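Is Wamdale's "DDoS protection" doing anything at all?

ukar_admin
Posted October 14, 2018

I run a small forum called Ukar, 3,000 members on a good day, hosted on a shared plan at Wamdale. Twice since April we've gone down in the middle of the evening. Both times support told me it was "an attack on the node" and that I should buy the Pronico add-on, which costs more than the hosting does.

I have my doubts. The first outage lasted 186 minutes and my own logs show no jump in requests before it. The second was shorter and the logs just stop. If somebody was flooding us, wouldn't I see something? And why does the host's answer to its own server falling over involve my credit card?

Has anyone bought the add-on and been able to tell the difference?

carhuamaca
Member

Your logs won't show everything. A flood aimed at the network link never reaches the web server, so there are no requests to write down. Quiet logs followed by nothing fit an attack. They also fit a dead switch, a bad disk or someone pulling the wrong cable, and support knows you can't tell these apart from where you sit.

Ask them three things in writing: what kind of traffic it was, how big it got, and which address on the node it was aimed at. If it was a real attack they have a graph. On a shared plan the target could be any other customer on the same box, in which case an add-on on your account may do nothing the next time the neighbor gets hit.

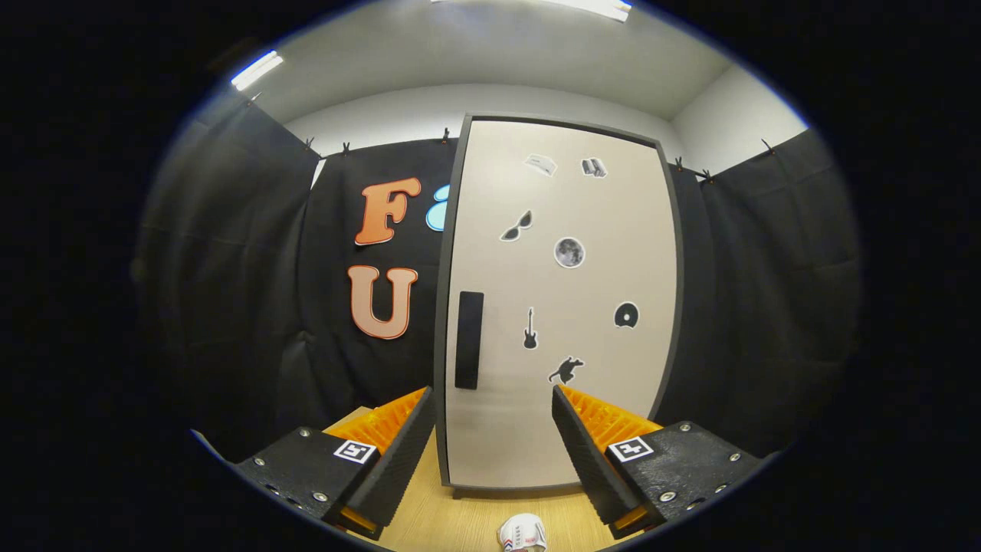
Page 2 of 5

I'd also read what Pronico covers before paying. The sales page I saw talks about filtering web traffic, and that only helps if your domain points at their servers and your real address stays private. Your mail records probably give it away. Check those first – it takes a minute and costs nothing.

If Wamdale won't send numbers, take a backup and move. I wouldn't argue with them for long.

nightmod
New member

it's always the host. they oversell the boxes and blame hackers when it falls over. had the same thing with a different company, moved, no more "attacks". funny how that works

ukar_admin
Original poster

Sent the three questions. Got back a link to the add-on page and a line saying traffic details are "confidential for security reasons." My mail record does point straight at the server, so the add-on would have been money down the drain either way – thanks for that one. Backup is running now.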